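Notebook, November, Doltbridge cell

Morning

Started at 7 with the arm still parked from last night. Ran the joint check, then homed the gripper. Fingers close evenly again after the pads were swapped, so I took the note off the cabinet. Recorder came up on the second try. The first time it saved the joint positions and gripper width but no video from the side view, same fault as last week. Restarting the logger before the video service fixes it. If you start them the other way around you will get a folder that looks fine until you open it.

Task for this batch is the one Makokha asked for: mixed retail items moved between shallow cardboard trays, with a deep box in reach as the other place to drop things. The list has three kinds of moves.

Tray to tray, item laid flat.
Tray to tray, item stood upright.
Tray to deep box, any pose, item must be let go below the rim.

Target is 400 good episodes across the three. We had 68 in the first kind before today, all from one operator, and I would like to spread the rest out. The Nillell model trained on the early set copies that operator's habits closely, including a pause above the item before closing the fingers. It pauses even when the item is an easy one. I don't want to cut the pauses out of the data afterwards, because then the timing of the arm no longer matches the video. Better to record more people.

Settings for today, so they can be repeated:

Arm speed limit at the lower of the two presets. Gripper force one step under default. At default the thin cartons bow in at the sides and the next grasp on the same carton behaves differently. Control rate unchanged. Episodes start when the operator presses the pedal and end when the arm is back over the trays with open fingers. Anything over the time limit gets marked slow but kept.

Mid morning

Standing tall boxes upright is the hard one. If the box is picked near the top, it swings a bit when the arm slows down, and it reaches the tray floor at a lean. Operators deal with this in two ways. One is to wait for it to settle and then come straight down. The other is to touch one bottom edge to the cardboard, let the box rock upright, and then open. Both count as good. I have added a field in the episode form for which one was used, "settle" or "rock", and would like everyone to fill it in. Leave it blank if you are not sure. A blank is more use to me than a guess.

Bottles go in lying down for now. Standing them up is in the next batch.

Tray placement: keep the two trays touching along the long sides. With a gap between them the model from the last round put a carton down across the gap, and it had plainly never been shown what to do about it. We may want gaps later on, but as a planned change with its own label. Please don't let the trays drift apart over a session and call it variety.

The deep box can move. Shift it a little every ten episodes or so, turn it slightly too. Check the tape on the floor of the box when you do. A strip lifted on one we used before, a carton stuck to it, and the operator spent most of the episode pulling it free. That one is marked bad.

After lunch

Went through the morning's recordings in Undari. The viewer is slow with long episodes but the side by side of gripper width and video is what I needed. Notes:

Several episodes have the fingers closing before the arm has stopped. Fine if the grasp holds. I kept them.

One operator opens the gripper in two steps, a crack and then fully. It shows up as a clear shelf in the width plot. Kept, but I want to see whether the model learns to stop at the shelf.

Two episodes have the wrong task text. The text says deep box, the item went to the right tray. I corrected the text and left the motion alone. Please read the prompt line before pressing the pedal.

Failed grasps: we agreed to keep them when the operator recovers and finishes. Those recoveries are what the last model lacked. It missed, closed on nothing, and carried nothing over to the tray with great care. If the item falls off the table, stop the episode and mark it bad.

Disk is at 870 gigabytes before compression. Old Nillell raw video can go once the copy on the server has been checked. I have not checked it yet, so do not delete anything.

To do next

Write the logger start order on the first page of the operator sheet.
Get a second set of trays, same size. The corners of these are getting soft.
Ask Makokha whether upright items may lean on the tray wall or need to stand free.
Retrain on the mixed set at the halfway mark and try it on the tall cartons first. 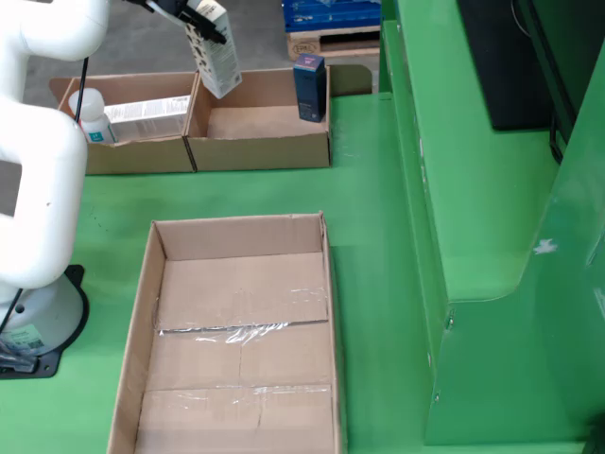
Left the task on tray to tray, upright, for the late session. Speed and force are as written in the settings above. Whoever closes up, park the arm, stop the recorder before cutting power, and write the last episode number on the sheet.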